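The acceptance test for the Plaken contract was held in a rented kitchen, at a table nobody had thought to measure. Jolien Declercq read the clauses aloud before starting the clock. Clause 11 defined a cleared table as one on which every item had been grasped, lifted and released into the correct bin without human contact. Clause 12 defined an item.

Geerts, who had written both clauses, sat on the counter stool with a laptop on his knees.

"Does the tablecloth count?" he asked.

"You wrote it."

"I wrote it for a bare table."

She penciled an exclusion in the margin and they both initialed it. The time limit was 60 minutes. The Grerent policy had cleared the same class of table in the lab at Ekley in 142 consecutive trials, with the items set down by a technician who liked straight lines. The contract called for items as found in an occupied home.

The first grasp was on the plush cloth. The policy treated it as a rigid cylinder, which was a reasonable guess from the depth data, and closed on the widest part. The pile compressed. The force reading climbed more slowly than the model expected, so the model concluded it had missed, opened, and tried again two centimeters to the left. 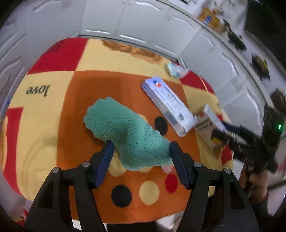

"It had it," Geerts said.

"It didn't know it had it."

"That's a threshold. I can change a threshold."

"Not during the test."

He took his hand off the keyboard. On the fourth attempt the policy accepted the contact and lifted. The cloth went into the textiles bin at minute nine. Declercq logged the time and, in the next column, the number of attempts.

The long box went faster. Cardboard had been in the training set from the beginning, and the fingers took it across the narrow dimension on the first try. The second box was lifted by its flap, held for three seconds and dropped on the table. The clause on drops said a drop was a failure only if the item left the work surface. She checked the wording twice and let the run continue.

The clear packet took the rest of the hour. Depth returned nothing useful from the plastic, and the planner kept assigning the packet a height of zero. It was, to the planner, part of the tablecloth, and the tablecloth was excluded.

At minute 57 the software reported the table clear.

Geerts looked at the packet. "By its own definition," he said.

"By clause 12 it's an item."

"By clause 12 as amended in pencil, it's arguable."

Declercq stopped the clock, entered the result as incomplete, and turned the form around for him to sign. He read all of it, including the page number. Then he signed, reached over, picked up the packet and put it in the bin.

"Human contact," she said, and wrote that down too.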